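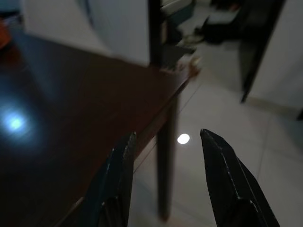
Florero Furniture Care: your questions

Can I bring a table with the old finish still on it? Yes, we accept any finish. If you have dark brown wood with a glossy surface, a bright light will make a white reflection on it, and this is a good way to look for scratches before you call us. Please tell us the colour of the wood when you book.

How long does the work take?
A small table needs 13 days, a large one 15. In September we are slower.

Do you pick up from home?
Yes, inside the city. Jericho drives the van and needs two hours' notice. Please empty the drawers first.

Can I use vinegar to clean the wood?
We do not advise it. Use a soft cloth, a little damp, then dry at once.

Who do I ask for the price?
Write to Rowena Yap with the length and width in centimetres. Her quote is free.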